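Review: Tavero Desktop Music Library, Version 3

Tavero is a program for storing, tagging and playing a personal music collection. It is sold by Jonard as a one-time purchase, with no subscription, and is intended for listeners who buy downloads directly from artists and small labels. This review covers version 3, released in June, and was carried out by our listening library on a standard office computer.

The test collection held 1611 tracks. It included EPs bought as downloads, transfers from compact disc and a number of live recordings with incomplete credits. Import took 25 minutes. All tracks were accepted, although 48 of them arrived without cover art and had to be corrected by hand. The program lists such tracks in a separate view, where artwork can be added to a full release in one step.

Tagging is the strongest part of the package. Fields are provided for performer, composer, producer, label and original release date, and the last of these is kept apart from the date of any reissue. Collectors who hold an early EP in both its first and its remastered form will find that the two are no longer merged under one title, as they were in version 2.

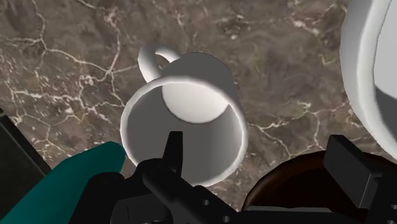
Featured artists are also handled with care. A guest vocalist may be entered once and will then appear in the index under his or her own name, while the track remains filed with the main performer. Remixes follow the same rule. The only weakness noted was in the treatment of names written in lower case, which the program capitalizes unless the setting is changed in advance.

Playback

Playback is free of gaps between tracks, and volume can be evened out by track or by album. The reviewers preferred the album setting, which leaves the quieter songs on a record at their intended level. Files of high resolution played without interruption. Equalizer settings can be saved, but they cannot yet be assigned to a single release - a feature that several competing programs provide.

Playlists may be built by hand or from rules. A rule such as "released before a given year and not played in the past month" gave correct results each time it was tried. Playlists can be exported as plain text, and play counts are included if the user wishes.
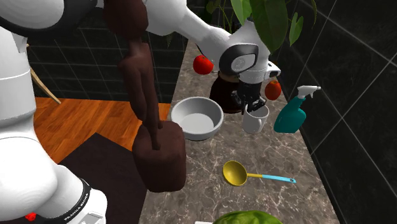
Support and documentation

The manual is clear and is supplied as a single file. Two written questions were sent to Jonard during the review period, and both received a full reply within one working day. The phone companion is less finished. It displays the library well, but changes made to tags on the phone are not carried back to the computer.

Assessment

Tavero 3 is recommended for owners of medium and large download collections, particularly those with many short releases and shared credits. Listeners who rely mainly on streaming will have little use for it. Owners of version 2 should make a full copy of their library file before upgrading, as the new format cannot be opened in the earlier program.

Review completed 2025-09-17. The license used for testing was purchased at the regular price.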